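Hand and wrist budget for bench humanoid

kobe_smits
5/24/18
Quote in from Odmont for a second five-fingered hand: $2,407 before freight. Hendon's two-finger gripper is well under that. We only sort small parts at desks. Is the hand worth it?

m_baert
Grippers every time. Fewer joints, fewer spares.

Cudwood
Disagree. Ours works at cardboard organizers with angled dividers, and wide jaws foul on them. Price the wrist bracket and sensor module as separate lines, too. Hand at the organizer, then the arm and the room from the wrist camera:
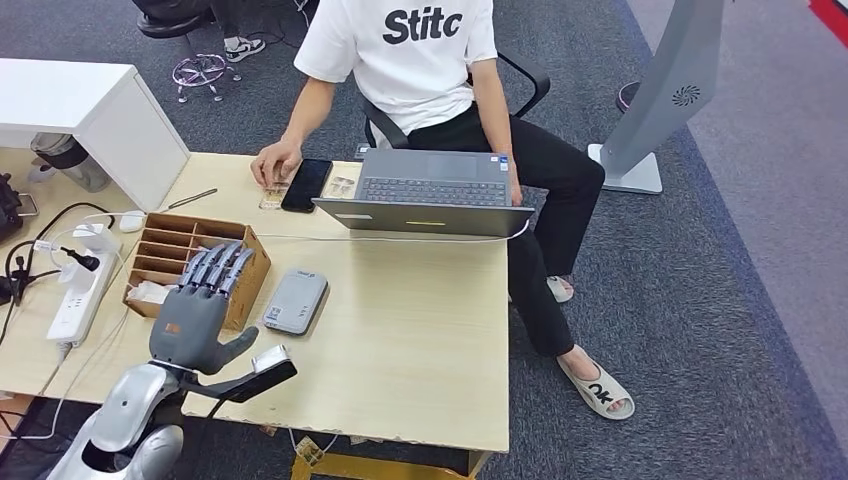
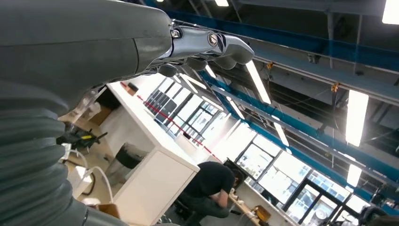
Re: Hand and wrist budget for bench humanoid

m_baert
Narrow jaws exist. Bosman sells a set for $79. Your compartments don't justify five fingers.

Cudwood
Tried narrow jaws in August. They bent cards. What's the lead time on the hand, Kobe?

kobe_smits
60 days, longer if we want the bracket drilled to our pattern. Purchasing wants one line item, colour and all.

Cudwood
Don't let them. If the sensor dies you'll be requoting the whole wrist.

m_baert
Agreed on that much. Still say gripper.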